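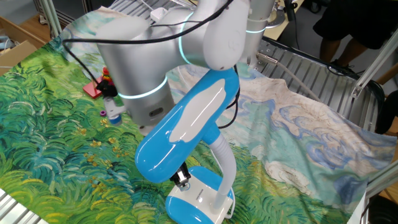
About Skarnari Study Furnishings

Skarnari supplies desk lamps, table coverings and small study furniture to schools, libraries and halls of residence. The company was founded in Stomgate by Nantana Wattanapong, who remains its director, and it continues to operate from the same premises in Kong Street.

Our lamps

The desk lamp is the centre of our range. Our blue and white model has a rounded head in glossy blue, a flexible neck and a base finished in the same two colours. It is intended for shared desks, where each reader may wish to set the light differently. Replacement parts are held at Stomgate and may be ordered separately.

Our table coverings

Printed cloths are selected by Othmane Ramadan, Head of Furnishings. The Riresine collection consists of painterly designs for reading tables and study corners. Customers may borrow up to 2 sample cloths at a time before placing an order.

Our customers

We currently supply 165 schools and libraries, of which 94 hold a yearly service agreement. Under this agreement, a member of staff visits each site in May to inspect lamps, cords and fittings.

Visiting us

The showroom is open on Saturday mornings. Schools wishing to view the range during term time should write to the Furnishings Office to arrange an appointment.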